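Cómo recuperar una célula de kitting cuando la pinza se lleva dos piezas (y jura que solo lleva una)

Si has llegado buscando "doble agarre" a las tres de la madrugada, siéntate. Tu robot funciona, pero cree que la fuerza de cierre basta para saber qué ha cogido, y con los cables eso es mucho creer.

El fallo nos salió en agosto en la célula de Stollcombe, la de dos brazos que prepara kits con solenoide, placa y dos tipos de cableado. En el ciclo 973 el brazo derecho levantó un mazo, el mazo levantó a su vecino, y el vecino se fue de viaje por encima de la mesa con un terminal enganchado en el borde de la bandeja. La parada de protección saltó cuando ya no quedaba gran cosa que proteger.

Paso 1. Para y quita energía antes de meter la mano

Suena obvio. También se lo parecía al que intentó desenganchar el terminal con la célula en pausa. Pausa no es parada: en pausa el brazo conserva el programa, la prisa y las ganas de terminar. Pulsa la parada de emergencia, aplica el bloqueo y comprueba que los dos brazos están sin energía. Los dos, aunque solo haya fallado uno.

Paso 2. Mira cómo están los mazos antes de tocarlos

La tentación es ordenar la bandeja, declarar el problema resuelto y volver a arrancar. Resistid. El desorden es la prueba del delito: haz una captura desde la cámara de muñeca y guárdala junto al registro del ciclo. 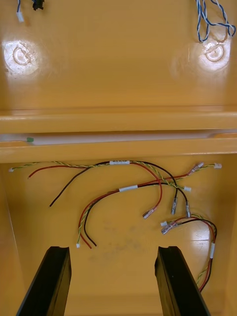 Mazos vistos desde la muñeca, con la pinza abierta. Los terminales de horquilla son los primeros sospechosos.

Busca cruces. Un cable que pasa por debajo de otro es un doble agarre esperando turno, y un terminal abierto engancha lo que encuentre. Si el punto de agarre calculado cae a menos de 18 mm de un cruce, descártalo y que el planificador busque otro. Nosotros teníamos ese margen a cero, valor que venía del archivo de Wragg, nuestro módulo de planificación, y que en la revisión dimos por bueno con admirable serenidad.

Paso 3. Baja la fuerza y añade una comprobación

Estos son los cambios que hicimos:

Fuerza de cierre para cableado: de 40 N a 18 N.
Elevación de prueba: 32 mm, pausa, lectura de peso, y solo entonces el resto del recorrido.
Si el peso no cuadra: bajar en vertical, abrir, volver a capturar. Nada de sacudir. Alguien propuso sacudir.

Los límites de peso van por tipo de pieza. Parece trabajo de más hasta que ves que los solenoides también llevan cables y se enredan con idéntico entusiasmo. Con las placas el riesgo es otro: al cerrar sobre una, el dedo puede empujar la de al lado o apoyarse en un condensador. 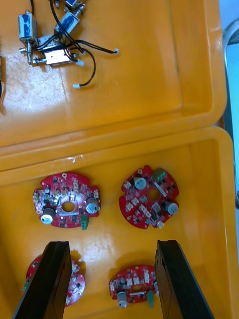 Bultano comenta que en su línea la lectura de peso les daba falsos positivos, porque el cable seguía apoyado en la bandeja durante la elevación de prueba y tiraba hacia abajo, y que lo arreglaron subiendo más antes de medir. Tiene razón, y fastidia un poco. Si tus mazos son largos, 32 mm se quedan cortos – mide el tuyo estirado y no copies mi cifra.

Paso 4. Vuelve a arrancar despacio

Retira a mano lo que esté enganchado y revisa los terminales uno por uno. Los doblados van al cajón de rechazo, aunque dé pena. Después:

Carga los parámetros nuevos con la opción Import y comprueba que se han cargado. La nuestra acepta el archivo con un pitido alegre y, si la versión no coincide, se queda con los valores antiguos.
Lleva los dos brazos a reposo en manual, de uno en uno.
Haz un ciclo completo a velocidad reducida, con alguien junto a la parada y sin el café en esa mano.
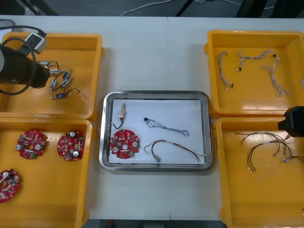

Durante ese ciclo lento, fíjate sobre todo en el tramo entre la bandeja de origen y la de kit. Si algo va a colgar, colgará ahí. Comprueba también que un brazo no entra en la zona central hasta que el otro la ha liberado. Un mazo arrastrado ocupa más sitio del que el software le reserva, y el software no se entera.

Repite con cada tipo de pieza antes de volver a la velocidad normal, y deja los cableados para el final. Si la elevación de prueba rechaza tres agarres seguidos en la misma bandeja, para y extiende los mazos a mano. Luego apunta la hora y la bandeja en el registro de la célula.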